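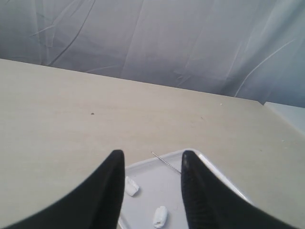

Figure 4. Tray with two soft white pieces and a thin metal rod.

4.1 Setting out the tray

Use the white tray supplied with the Tresell bench kit (part 516). Place it on a flat, pale work surface with space on both sides.

1. Wipe the tray floor and the inside of the rim with a dry, lint-free cloth.
2. Put the soft white pieces on the tray floor. Do not press them flat — they lose their grip on small parts once compressed.
3. Lay the rod in the tray at a slant, with one end towards the far rim.

Note: The rod is part 202. Rods from the older Drulex kit are shorter and must not be mixed with it.

4.2 Lifting and checking the rod

1. Take hold of the rod near one end and raise it clear of the rim.
2. Sight along its length. A straight rod shows a thin line of reflected light when turned under a lamp.
3. Reject any rod with a bend or a burr and enter it on the Hnatiuk stock sheet.

CAUTION: The rod end may be sharp. Keep it pointed away from the face.

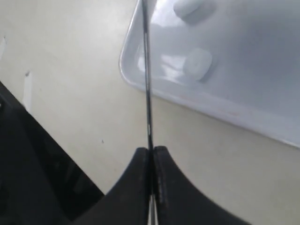

Figure 5. Rod held at the fingertips, tray at upper right.

4.3 Cleaning after use

1. Remove the rod and store it in its sleeve.
2. Inspect the tray floor and rim for specks, smudges and loose dirt.

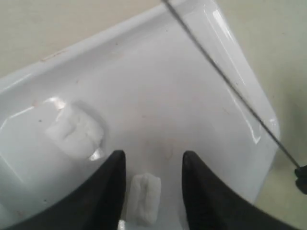 3. Take out the soft pieces and discard them. Used pieces must not go back into the pack of 200.
4. Wash the tray in warm water with a mild detergent. Treat stubborn marks on the rim with a damp cloth — never with a scouring pad.
5. Leave the tray upside down on a rack until dry.

Spare trays are ordered from the Curutmont store, attention Halyna Vakulenko.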